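Norkmont Everyday Cups: Blue Tapered Cup and Tan Tumbler
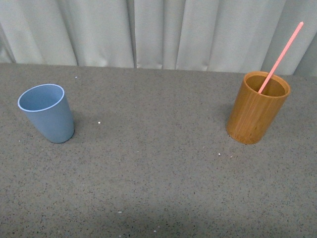 Page last changed: November, 4:58 pm

The Everyday Cups are sold singly or as a pair. The pair is item 1006 and has one cup of each shape. Straws are sold separately under Table Extras.

Blue tapered cup

A light, dusty blue cup with a matte look, wide at the mouth and narrow at the base. The color is the same inside and out. The rim looks a little lighter than the wall where it catches the light. This is the one most people buy for water at the table or for the bathroom sink. Because of the taper, several will nest together in a cabinet. The small base is fine on a flat table. On a tray that gets carried around, we suggest the tumbler.

Tan tumbler

Golden brown to orange-tan, with nearly straight walls and a thick rim. Fine grain lines and darker streaks run up and down the outside, and the color gets deeper near the base. The inside is a plainer, lighter tan. The opening is wide enough for ice and for a regular bottle brush. Grain and streaks differ from one tumbler to the next, and we can't match them on request. A straight straw stands well above the rim, as with the coral pink one in the photo.

Tumblers do not nest. Allow shelf space for each one.

Choosing between them

Both cups are meant for cold and room-temperature drinks. Neither has a handle or a lid, and we do not stock lids to fit. If you need a cup for coffee or tea, look at the Fudside mugs, which ship from the same warehouse and can go in the same box.

Care

Wash by hand with dish soap and a soft sponge. Rinse and stand upside down on a rack. Do not leave either cup soaking overnight. Do not use in a microwave, oven or dishwasher. Coffee, turmeric and beet juice can stain the inside. Baking soda and a little water will take off most light marks. Do not use steel wool.

Reusable straws should be washed after each use with a narrow brush. The Metwally straw brush fits all the straws we carry.

Ordering

Single cups: choose the shape from the menu before adding to your cart.
Pair: enter item 1006. You cannot order two of the same shape under this number.
Cafes and offices: cups are also sold by the case. Write to Suleiman Afolabi in trade orders for a current price list and include your delivery address.

Orders are packed within 2 working days. Each cup is wrapped in paper. We can leave out the paper for case orders if you ask when you order.

Returns

Unused cups can be sent back in the original wrap. If a cup arrives chipped or cracked, keep the box and send a picture of the cup and the shipping label to Nuria Kahsay in customer service. We will replace the cup or refund it, whichever you prefer. Differences in grain on the tumbler are not treated as a fault.

Related items

Fudside mug
Metwally straw brush
Holtero drying rack, 4 cups
Straight straws, assorted colors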